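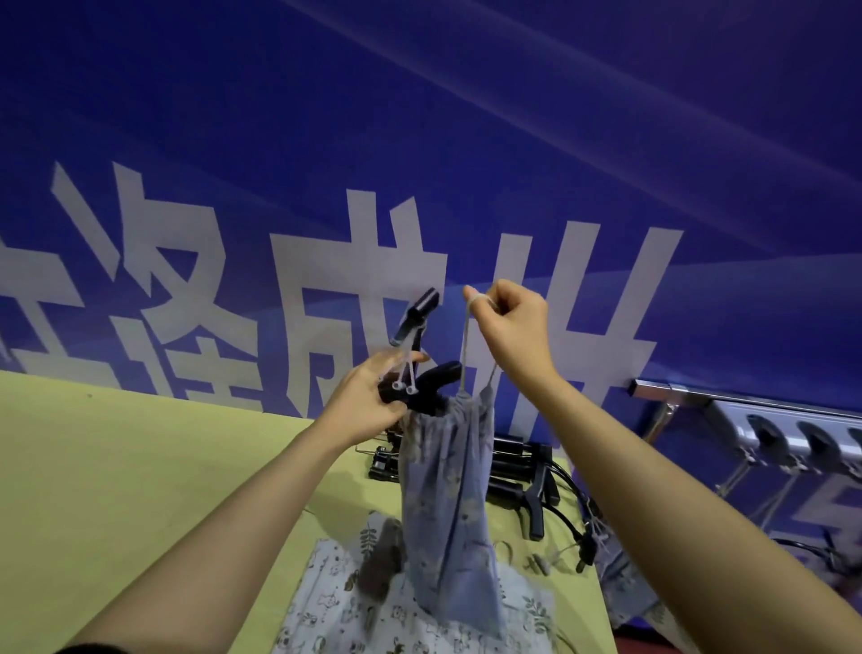

Drawstring bag task at the hanger table: cord held in the right hand, gathered neck of the bag in a black clip.

Budget notes for the soft goods cell, September

The request for a clip-and-hang cell has now been through two rounds of quotes, and several people have asked why the number on the second sheet is so much higher than the number on the first. The first sheet priced a robot. The second prices a working station. This item covers what was added, what was taken out, and what has to be settled before a purchase order can go to either supplier.

Scope

The task is narrow. A small drawstring bag is closed by its cord, the neck is gathered, a hanger clip is opened and placed over the gathers, and the clipped bag goes to the next station. Printed cloths and other flat pieces are clipped in a similar way but without the cord step. Both jobs are done by hand today.

The cord step drives the cost. A thin cord has to be found, pinched and pulled taut while something else keeps hold of the bag. The cord does not lie in the same place twice, and the neck of the bag changes shape as it closes. A single arm with a fixed nest for the bag was quoted by Balogh and looked attractive on price. Arlindo Brito asked them to run sample bags through it, and the nest worked only when the bag was loaded with its cord ends already laid out. Loading it that way takes an operator nearly as long as closing the bag. The single-arm option has been dropped for bags and kept open for flat cloths.

The remaining options are both two-arm stations, one from Balogh and one from Skekima.

What the quotes include

Both suppliers quote the two arms, controllers, a base frame, a light curtain and two days of training. Skekima includes wrist cameras. Balogh lists them as an option, so anyone comparing the headline prices should add that line first. Neither quote includes the table, the hanging rail, compressed air to the station, or removal of the present bench.

Neither quote includes spare fingertips either. Skekima's soft fingertips are a wear part. They supply one set, and the stated service life is for rigid parts in cartons. Fabric and cord will wear them differently, and we have no figure from either supplier that we would put in a budget. Delia Tănase has entered four spare sets for the first year as a placeholder. The line will be corrected after the trial.

Clip handling

The clips are a larger problem than the bags. At present the hangers and clips sit in a pile on the table, hooks and jaws caught in each other, and the operator pulls one free with a shake. A person does this without looking. For a robot it is a bin-picking job with tangled, glossy black parts, which is close to the worst case for a depth camera. Skekima offered to try it and priced the effort separately, with no guaranteed rate. We have not taken that up.

The alternative is to stop presenting the clips in a pile. Two ways of doing this were costed:

Magazine feed. Clips are loaded into a straight track, jaws facing one way, and an escapement presents one at a time. Flirkar build these to order. Their price covers one clip model only, and a change of clip means a new track. Loading is manual and can be done away from the cell.

Printed trays. Clips are set into pockets by hand and the tray is placed on the table. The trays are cheap and a change of model is easy, but the loading labor is higher and the trays take up table space that the arms need for reach.

The present sheet carries the magazine feed. Poul Kragh has pointed out that it ties us to one clip, and purchasing has been asked for a written statement that the current model will remain available. If that statement does not arrive, the trays go back on the sheet.

Training data

Both suppliers want demonstrations recorded from people doing the job, and this was missing from the first sheet entirely. Skekima asks for 1000 recorded cycles of the bag task before commissioning. Balogh asks for the same number but will accept a mix of bags and cloths. We have 726 cycles that pass Skekima's check, all of them on bags. Recordings where the hands leave view or the cord is dropped and picked up again are kept separately. Skekima may be able to use them for recovery behavior, but has not agreed to count them.

Operator time for the remaining cycles is to be charged to this project and not to the floor. Asger Þórarinsdóttir has set the rate for that and it appears on line 9. Please do not record extra sessions outside the agreed hours, as they cannot be charged back afterward.

One technical point for those doing the recordings. The supplier needs variation in fabric, print and cord, and most of what we have so far was done with light-colored bags. Pale cord against pale cloth is hard to see, so it should stay in the set, but it cannot be the whole set. Darker bags have been requested from stores.

Layout

The two-arm station needs a deeper table than the one in use. The hanging rail can stay where it is if the base frame is shifted toward the aisle, but the light curtain then crosses the marked walkway. Ívar Egilsson has drawn two versions. The first moves the walkway line. The second turns the station a quarter turn and shortens the rail. The first is cheaper and requires a new floor marking and a sign-off from safety. The second needs no sign-off but loses hanging positions, and the clipped bags would have to be taken away more often.

Cables currently run over the side of the table. That is not acceptable inside the reach of an arm, and an under-table tray has been added to the sheet for either version.

Lease or buy

Hutton will finance either station over four years. The monthly figure is lower than expected, but the agreement excludes grippers, cameras and the magazine, all of which would still have to be bought. It also requires the supplier's service contract for the full term. With the service contract included, the lease costs more than buying outright and servicing on call, provided we have no more than one major failure in the term. We do not have enough history with two-arm stations to say whether that is a safe assumption.

The recommendation for now is to buy the station and take the service contract for the first year only. Both suppliers have confirmed in writing that the contract can be dropped at renewal without a penalty.

Open items

Written availability statement for the clip: purchasing.
Choice of layout, walkway moved or station turned: Ívar Egilsson with safety.
Remaining recorded cycles, including dark bags: Arlindo Brito.
Fingertip wear after a trial on real bags: Skekima, result to Delia Tănase.
Compressed air: a quote for the drop to the station is still outstanding. Balogh's grippers need it. Skekima's are electric, and the line can be deleted if they are chosen.

The revised sheet is in the shared budget folder under the cell name. Comments on individual lines should go in the notes column with initials. Comments on whether to run the project at all should go to Poul Kragh before the October sheet is opened.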